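Chapter 6
Washing Household Textiles: Towels

6.1 Scope of the chapter

Chapter 5 dealt with fibres and the way they take up water. This chapter applies that material to the most heavily used textile in the home, the towel. It covers sorting, loading, washing, unloading and drying. Ironing and long-term storage are left to Chapter 7.

By the end of the chapter the student should be able to sort a mixed load by colour and weight, choose a wash temperature from a care label, load a top-loading machine evenly, and work out the water held in a load after spinning. The terms pile, ground weave, selvedge, hem and residual moisture are used throughout. Students who are unsure of them should go back to the glossary of Chapter 5.

6.2 The washing area

In many flats the washing machine stands in the kitchen, beside the sink. The supply and waste pipes are already there, so no new pipework has to cross the floor. The drawback is a shortage of clear surface. A worktop next to a machine collects small articles, and damp linen put down among them picks up crumbs, grease and loose threads. Before a load is taken out, a clean place must be found for it. The rim of the machine will serve for one or two pieces. 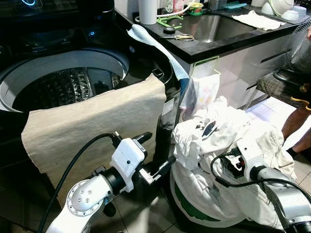 Fig. 6.1 Top-loading machine beside a kitchen sink, lid open, with towels over the front and right-hand edges.

A top-loading machine has a basket which turns on an upright axis. The load is put in from above and should lie loosely in a ring, with no single heavy article on one side. A bath towel takes up a great deal of water and can pull the basket off balance when spinning begins. Most machines will stop and try again; an older machine may simply knock against its casing. Two towels of similar weight placed opposite each other will usually cure the fault.

The basket should be filled to the level given in the maker's handbook and no higher. Towels packed tightly do not move, and the soil between them is not carried away.

6.3 Types of towel

Towels differ in their construction, and this governs how they should be treated.

Terry has loops standing up from a ground weave. The loops give a large surface and so a high rate of uptake. They also catch on zips and hooks. A pulled loop should be cut level with the pile; drawing it out will open the row.

Ribbed cloth has raised ridges with lower channels between them. It is often thinner than terry of the same size and dries in less time. A coloured stripe in such cloth should be tested for fastness before the first mixed wash, by pressing a damp white rag against it.

Waffle cloth has a square cell structure. It shrinks more than the other two at its first wash, and allowance should be made for this when buying.

Hems wear before the body of the towel does. A hem that has begun to fray should be turned and stitched before the next wash, as the action of the machine will lengthen the damage.
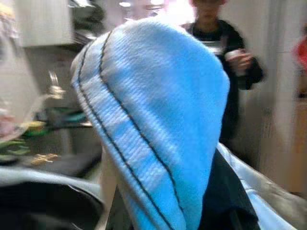

When towels are lifted from the basket they should be taken one at a time, shaken out, and laid over an edge or a rail by the middle. Pulling at one corner of a tangled load stretches the selvedge and leaves the towel out of square. Dark articles found among light ones are put aside and checked for loose dye.

6.4 Worked example: residual moisture

A hand towel from the Tredwood trial set has a dry mass of 388 g. It is washed at 60 degrees and spun. After spinning its mass is 621 g. The water held is therefore 233 g, and the residual moisture, as a percentage of dry mass, is 233 divided by 388, multiplied by 100, or 60 per cent to the nearest whole number.

Exercise 6A repeats the calculation for 17 articles of differing weave. Enter the results in the table at the end of the chapter and keep them for use in section 6.7, where drying times are compared.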